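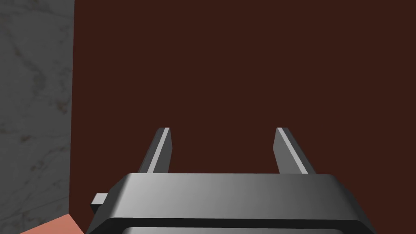
Computer-rendered view in greys and reddish-brown. Free for editorial use with this release.

TRARNWOOD TOWN LIBRARY ABOLISHES THE FINE, KEEPS THE STERN LOOK

Amnesty brings back 1039 overdue items, several of them improved by annotation

Trarnwood, 9 Apr 2023 - Trarnwood Town Library has scrapped overdue charges for all borrowers, following a month-long amnesty in March during which 1039 books, discs and maps came home. The library had hoped for 40.

Returns came through the front door, over the counter and, in the case of one complete set of encyclopaedias, by wheelbarrow. The oldest item was a guide to growing prize leeks, 58 years overdue. Its borrower's family report that the leeks were average.

Under the old rules, a late book cost its reader a few pence a day until the charge reached the price of a decent lunch, at which point most people stopped visiting and started crossing the road. Chasing the money took up more staff time than the money paid for. The library has now done the sum twice and would prefer not to do it again.

From this month, borrowers will get a reminder when a loan is due, a second a week later, and a third written in a noticeably cooler tone. Anyone who still has the book after that will be asked to pay for a replacement, and the bill will be cancelled if the book turns up. Existing fines have been wiped for everyone, including the gentleman who has been disputing his since the old building.

"We would like the books back, and we would like the people back as well," said a spokesperson for the library. "If we can only have one of the two, we have some very good books."

Printing, sadly, still costs money. The coin-operated copier has been replaced by a card reader from Vendatix, which takes contactless payments and does not swallow pound coins. Readers who enjoyed thumping the old machine are asked to find another outlet.

The catalogue has also been moved to Jadex, a lending system that lets members renew from home at any hour. The changeover shut the online catalogue for two days and briefly listed every cookery book under Naval History. All but one have been moved back. The remaining one is about ship's biscuits and may stay where it is.

Many of the returned titles had already been replaced, so the library now owns far more copies of certain thrillers than the town can reasonably want. Spares will go on sale in the Wihongi Room on the first floor, priced at whatever the buyer thinks fair, within reason. Money raised will go towards large-print books and a new carpet for the children's corner, where the present one has seen things.

Membership is free to anyone who lives, works or studies in Trarnwood. New members need one proof of address and can borrow on the spot.

ENDS

Notes to editors

Trarnwood Town Library lends books, audiobooks, jigsaws and local walking maps. Jigsaws are lent on the understanding that a 1000-piece puzzle comes back with 1000 pieces in it.

The leek guide is on display by the main desk. It is not available for loan.

Press enquiries should be made at the library desk during opening hours. Please speak up, within the usual limits.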